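From: Roscoe Mbeki
To: gripper-users list
Date: October 19, 2024
Subject: Re: Jaw slip on thin round stock, Kiani firmware 2605

Otis Tillman wrote:

> Two of our hand-held grippers lose width calibration partway
> through a session. The log reports 3 mm of opening with the
> pads fully closed. Is this the encoder or the linkage?

Linkage, in our case. We had the same fault in March. The screw behind one pivot pin had backed out, and the arm on that side lagged the other. The encoder reads only the driven arm, so no error was raised. The log looked clean for 280 takes before a width plot showed the drift.

To check, close the jaws on a chopstick held upright and compare the two arms. The pads should meet it square. If one arm trails, retighten the pins and rezero before recording again.

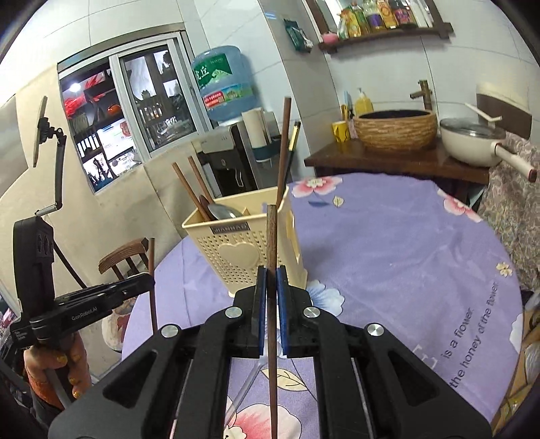
Otis adds off-list that his pins were tight and the offset came back after a rezero, so he suspects pad wear. Worn pads would shift the zero the other way on our units. Otis, please post the raw encoder counts with the pads removed.

Roscoe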